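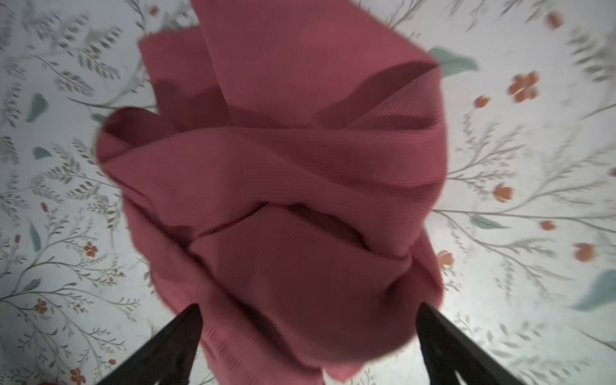
Ribbed cloth and both fingers of the Plultex cell, from the wrist camera.

Svitlana Antoniuk keeps the folding cell at Hada running, and she would like it known that the folding is the easy bit. "It's the fingers," she says. "Everyone asks me about the software. I spend my mornings with a rag."

The rag is for lint. Ribbed cloth with a raw edge sheds all over the grippers, and a furred fingertip lets go when it likes. She wipes both tips every 600 picks, and checks the gap between them against a steel gauge that lives in her coat pocket, along with some mints.

The manual says 1,000. "The manual was written by somebody with very clean trousers," she says.

Last November the cell began dropping one corner in the same place each time. Wouter Desmet, who fitted it, blamed the cloth. Antoniuk blamed Desmet. The culprit was a screw on the left finger, a quarter turn slack, and it took her 15 minutes to find once he had gone to lunch.

Does the flowery print underneath bother the camera? "It bothers visitors. I set the exposure by the white parts and leave the flowers alone." She did ask for plain grey. The request is with the Badport office, where she believes it is very comfortable.

Her next job is a new cable for the wrist, as the old one rubs at the bend. Desmet has offered to help. "I've told him when lunch is," she says.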